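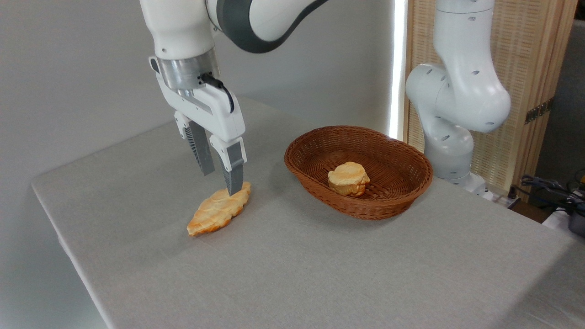
About Nestau

Nestau is a shared workshop with a robot arm problem. Started in May in a garage on Hunlow Street, outgrew it by winter, now in the back half of an old upholstery shop. Same people mostly. Better lights.

What we do

Build and fit out robot arms for table jobs. Small stuff, household stuff. Picking up bread and putting it in a basket is the one we keep coming back to, going on 12 months now. Project name is Laltudel, don't ask, it was on the whiteboard before we had a whiteboard eraser.

Two arms, one table, a tablecloth. The cloth matters more than we figured. Bare tabletop was easy, pastries slid a bit and the fingers could get under them. Cloth grabs. So a lot of this spring went into finger pads: ribbed ones, flat ones, softer, thicker. A croissant is a mean test. Lumpy, never the same shape twice, and if you squeeze like it's a block of wood you get flakes all over and half a croissant. Round buns are kinder. Start with buns if your building your own.

We print most of the finger mounts here. The arms we bought, used. Wrist end, grippers, cables and all the software glue is our own time.

How the place runs

24 members, 11 with keys. Dues cover rent, filament and a frankly silly amount of bakery items. Open bench most evenings, bring your project, it doesnt have to be a robot. We've had a curtain opener, a cat feeder, a thing that sorts buttons. The arm table is booked on the sheet by the door. If your name isn't on the sheet please don't move the basket, people have their positions saved.

New folks get a safety walkthrough before touching anything that moves. Takes an evening. Where the stop button is, where to stand, how to power down, how slow is slow enough. Hair tied back, no hoodie strings.

The Giannakopoulos bench

The long bench by the window came with the building and kept the name. Soldering, cable making, small repairs. Tools go back on the board. Loaner laptops in the cabinet underneath, log in with the shop account, sign them out if they leave the bench.

Stuff we put out

Finger pad drawings, mount files, our pick and place notes including the bad runs. Over 200 pages of notes at this point and badly organized, sorry, working on an index. Free to use at home or at a school. If you change something and it grips better, send it back to us.

Visiting

Come by on an open evening, side door, ring twice. Parking is on the street. Groups should write first through the contact form so there's a slot on the arm table and somebody to run it.

Page updated Jun 21, 2024. Membership rates are on the Join page.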